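Lista de distribución: taller-robotica
Asunto: Re: Prueba de manipulación de textiles, entrega y memoria

Estimados miembros del taller:

En respuesta a la consulta que se reproduce al final de este mensaje, la coordinación del Taller de Robótica Doméstica Evetti comunica lo siguiente.

El ejercicio de textiles se mantiene en la convocatoria de abril del concurso Pumisov. Los equipos trabajarán con los dos brazos y en entorno de vivienda, con muebles corrientes y sin marcas de referencia en las telas. Se admiten mantas, toallas y cojines – no así prendas con cremallera. Cada equipo presentará hasta 500 episodios, numerados de forma correlativa, y una memoria firmada por todos sus integrantes.

Se adjuntan cuatro imágenes del trabajo en curso, que pueden citarse en la memoria.

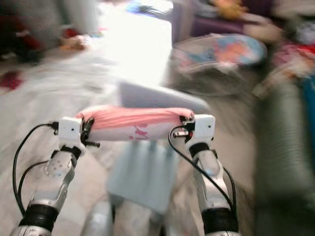
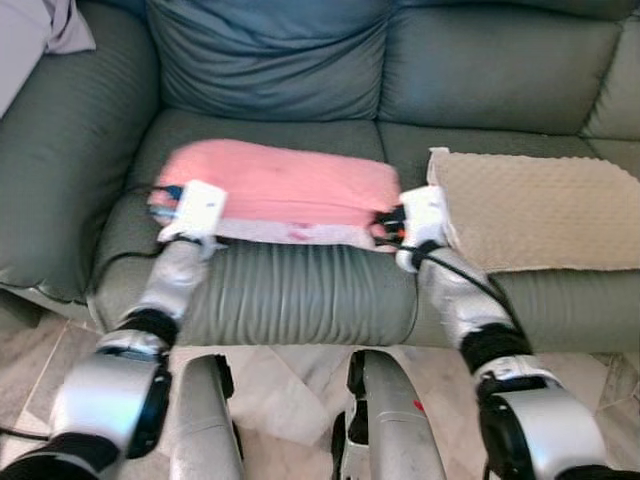
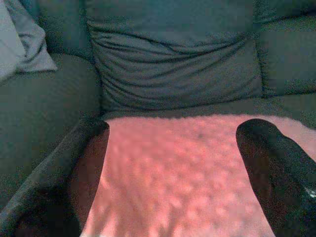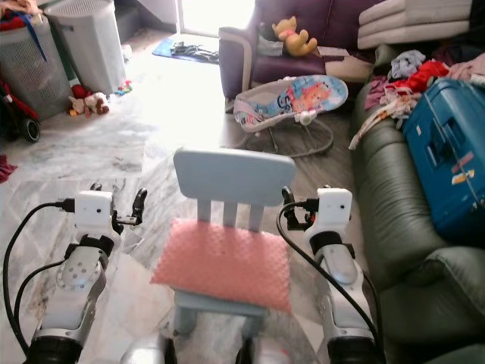

Trabajo con textiles de color rosa, ejercicio de dos brazos. Taller Evetti.

Respecto a la segunda pregunta, los episodios 146 y 417 del conjunto de prácticas quedan excluidos del cómputo por falta de la vista de muñeca. No es necesario repetirlos. Los equipos que ya los hubieran utilizado lo harán constar en el apartado de incidencias.

La memoria se remitirá en el formato Plusex, con los registros de ambas pinzas en archivos separados. El plazo concluye el domingo a las 20:00. Las entregas posteriores pasarán a la siguiente convocatoria.

Atentamente,
Coordinación del Taller de Robótica Doméstica Evetti

El jueves, el equipo Sugiyama escribió:
> Estimada coordinación:
> Rogamos confirmen si el ejercicio de textiles sigue
> puntuando en abril y si se permite trabajar sobre sofá,
> o únicamente sobre mesa.
> Por otra parte, en dos episodios del conjunto de prácticas
> (146 y 417) no encontramos la vista de muñeca. ¿Debemos
> repetirlos?
> Quedamos a la espera de sus indicaciones.
> Un saludo cordial,
> Equipo Sugiyama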